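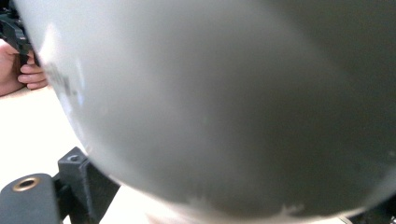

Telto HG Hand-Held Gripper Kit

Product overview | Specifications | Demonstration day | Ordering

The Telto HG is a hand-operated two-finger gripper with a camera mounted on the body, looking forward past the fingers. An operator picks up the tool, does a task with it, and the recording is used to train a robot arm fitted with the same fingers. No arm is needed at the recording station. The kit is sold to labs and small plants that want to record handling tasks on their own benches with their own parts.

Telto sells the kit directly and through Taheri, which also stocks spare fingers and pads.

What is in the kit

Gripper body with trigger handle
One pair of standard fingers, black
One pair of wide fingers for round and domed parts
Camera and mounting bracket
USB cable, 250 cm
Hex keys and a bag of spare screws
Printed setup card
Hard case

Specifications

Maximum opening, standard fingers: 68 mm
Maximum opening, wide fingers: 90 mm
Finger mounting: two screws per finger
Supported arms: Zurnov bench series, with adapter plate (ordered separately)
Operating position: any

The maximum opening is measured at the pads with the trigger released. Parts close to the limit can be gripped but leave little room for approach error. For large rounded parts, take hold at a rim, a neck or a handle where the part has one.

Demonstration day at Fillwood

The kit was shown at the Fillwood workshop on Tuesday, October 15, 2024. Upendo Masanja ran the handling station and Manouchehr Ghaffari ran playback on a Zurnov arm in the next room. Visitors went through in small groups and could use the tool themselves after a short briefing.

The handling station used household items and a few plastic parts brought by visitors. Household items are a fair test for this kind of tool. They are light, they slide, and their surfaces are mostly curved and pale, so there is little for the camera to lock onto. The bench lights at Fillwood are bright and come in from one side. Ghaffari left them as they were, on the grounds that most customers will not relight a bench to suit a camera.

Three points from the handling station have gone into the setup card.

Approach speed. First-time users tend to come in fast and slow down only at contact. Recordings made this way are hard to use. Masanja had each visitor count to two between lining up and closing the fingers, and the second attempt was normally cleaner than the first.

Hand position. The free hand may steady the part or the tool during setup. It should be out of the way once the recorded task begins, unless the task is a two-handed one and is labeled as such.

Close range. A large part held near the camera can fill the view and hide the bench behind it. The camera has fixed focus, and detail on a near surface goes soft.

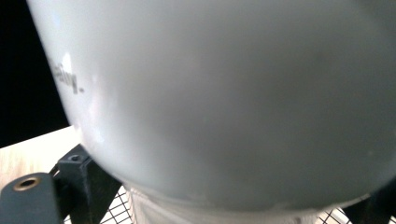
For that reason every recording should include at least one second with the part in view at arm's length, before the approach. Software that tracks the tool from the background needs those first images to find its position again after the part is released. A plain white bench makes this harder. A printed mat or a few pieces of tape on the surface are enough to fix it.

Glare was raised by several visitors. Satin finishes return a bright patch on the side facing the lamp, and print that falls inside the patch may not be readable. If a task depends on reading a label, turn the part or move the lamp. Changing the exposure setting helps less than expected — it darkens the patch and everything else with it.

Playback

The playback room ran 73 attempts over the day with the wide fingers fitted. Most misses were on parts placed near the edge of the arm's reach. The log, with failed attempts included, is available on request. Ghaffari does not recommend reading a success rate from it, as the parts and start positions were chosen by visitors and were not controlled.

Ordering

Kits ship in the hard case, assembled, with the standard fingers fitted. Wide fingers must be changed by the user; allow ten minutes the first time. Do not overtighten the finger screws. The adapter plate for Zurnov arms has its own part number and lead time, so please state the arm model when ordering.

The next demonstration at Fillwood is planned for March. Places are booked through Taheri. Visitors may bring their own parts, provided they are clean, dry and have no exposed blades.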